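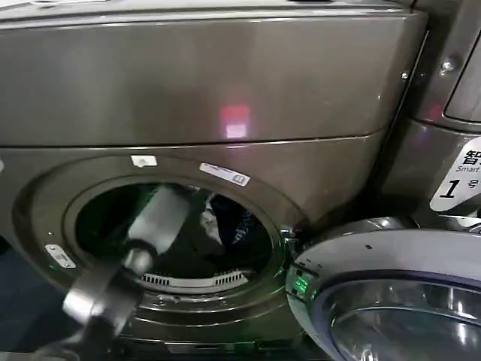 This data card covers the laundromat part of the Clevholm gripper comparison: two end effectors, one arm, head camera view only. The task is front-load washer unloading. The drum is entered from the lower left with the door swung open to the right, and the episode shown has the pale gray boxy gripper just inside the upper left of the opening, with the garments toward the right of the drum. Motion blur on the arm at this stage is common in the set and has been kept.

## Contents

- 114 episodes, split across grippers `unden_a` and `gredeck_b`
- 3,000 frames labeled for garment masks
- 2,000 frames labeled for gripper state (`open`, `closing`, `closed`)

Mask labels: Diệp Võ. State labels: Annag Cairns. Disagreements were settled by Tươi Khương and are marked `reviewed: true`.

## Grasp labels

A grasp is labeled `contact` from the first frame where a finger touches fabric, and `hold` once the fabric moves with the gripper. Single frames are not enough to tell the two apart -- use the episode index. Dark fingers against a dark garment, as with the black gripper in the drum in the second image, get a mask confidence of `low` even when the outline of the arm is clear.

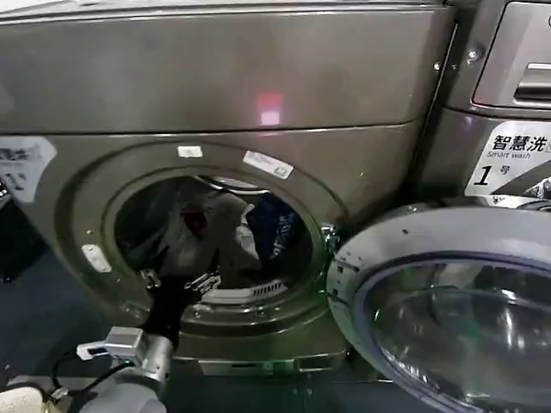 Specular highlights are the main source of false detections. Our baseline segmenter was run without any glare masking, and Archie Buchanan's notes list the worst regions. The pinkish-red spot on the upper panel and the green glint at the door hinge were both picked up as status lights. Both are now in `ignore_regions.json`. The curved reflections in the door glass are not, so mask the door yourself if your model needs it.

## Known issues

- Wrist force is logged for `gredeck_b` only.
- Camera exposure was fixed. Drum interiors are dim.
- Navy and black items share the class `dark_garment`.
- Signs and stickers on the machines are unlabeled.

Contact: Rhona Paterson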